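Yannick Arnaud on Revising a Novel in Two Voices

Yannick Arnaud's second novel, Varela, follows a widowed surveyor and her brother-in-law through one winter in a port town called Westley. The book alternates between the two of them, and the chapters do not agree with each other. He spoke with Bukola Tamuno about structure, length and the order in which the book was written.

Arnaud did not write the chapters in the sequence in which they appear. He completed all of the surveyor's sections first, then began on the brother-in-law. "I wanted her account to be finished before his existed," he says. "If I had alternated while drafting, each one would have started answering the other. They are not supposed to have read each other."

The first draft of her half ran long. Arnaud cut 100 pages from it before starting the second voice, most of them concerned with the shipping firm, Amimport, where her husband had worked. What remains of the firm is a letterhead, a late payment and one conversation on a staircase. "The reader needs to know that it owes her money," Arnaud says. "The reader does not need the accounts."

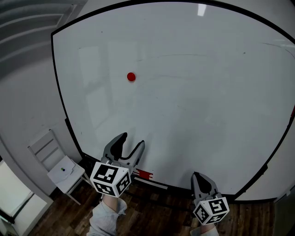
The harder problem was chronology. Both narrators describe the same funeral, the same storm and the same sale of the house, and they date them differently. Arnaud kept a master timeline to control which errors were deliberate. He recommends a whiteboard for this over a notebook, on the grounds that a timeline has to be moved often, and he accepts the gray streaks and smudges that build up on the surface. A single red disc is enough of a marker, in his view, if it stands for the present moment of the chapter being revised. "Everything to the left of it, the narrator can know. Everything to the right, she can't. I found eleven places where she knew too much."

Tamuno asked whether readers are expected to settle which account is correct. Arnaud said that the text supports her dates for the funeral and his for the sale, and that the storm is left open.

The brother-in-law, Dinar, is the less reliable of the two on paper, but Arnaud gave him the plainer sentences. His chapters contain no similes. Hers contain several, all drawn from surveying. "It was a mechanical rule and I applied it mechanically," he says. "It stopped me from making him sound like me."

He set himself a limit of up to 2000 words per chapter for Dinar and none for her. The result is a book whose rhythm changes at each break — long, then short — until the last section, where the lengths are reversed. An early reader took this for an error in the typesetting. Arnaud left it as it was.

He is now working on a shorter book with one narrator, written in order from the first page.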